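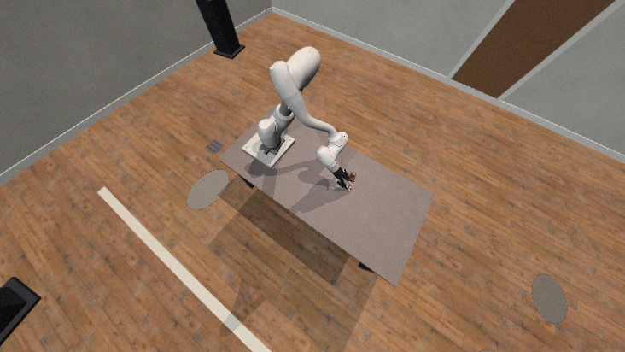
Written by Golnar Mohammadi, 15/10/2022, shared notebook

Bravedari workshop > Notebook > Benefits renewal
Notes Calendar People Files Log out
Search this notebook Go

I start this entry in the middle of the renewal work, so please look at my May pages for the earlier part. The current health plan for the Fedville workshop ends with the year. The broker at Hamdy sent two offers and I have read both of them fully, with the dictionary open for some words.

Offer A is the same plan as now. The deductible stays at 600 per person and the monthly price for one employee goes up to 287. Offer B has a lower price, but the doctors' network is smaller and it does not include the clinic on the river side, where at least 3 of our people go. I called the clinic to be sure. They confirmed it, after almost 5 transfers between desks.

Nazanin Mohammadi asked me whether part-time people can join. In Offer A yes, if they pass the minimum hours. In Offer B the text says "eligible staff" and gives no definition. I wrote to Hamdy about this and I am waiting.

To do before the next entry:

- get the definition of "eligible staff" in writing
- ask if the dental part can be bought alone
- correct my table, I put the family price in the single column

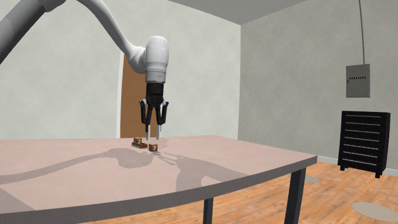 Trovo and the payroll side

The deduction is entered by hand in Trovo now. I tried to enter the new amount in the test copy and it rounded the employee share up by one cent each pay period. It is small, but at the end of the year the totals will not agree with the insurer's statement. Nazanin thinks the setting is under "employer contribution, fixed" and we should not use the percentage at all.

I changed it to fixed in the test copy.
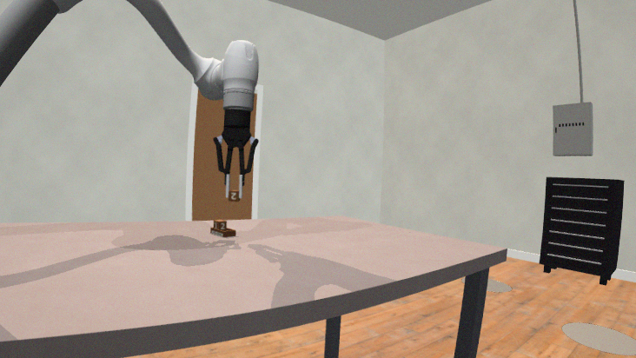
With fixed, the cents agree for single coverage. For family coverage I did not test yet. I also want to check what happens when a person starts in the middle of the month, as the insurer charges the full month and Trovo perhaps does not. Nazanin has the old invoices, I will ask her for the ones from May.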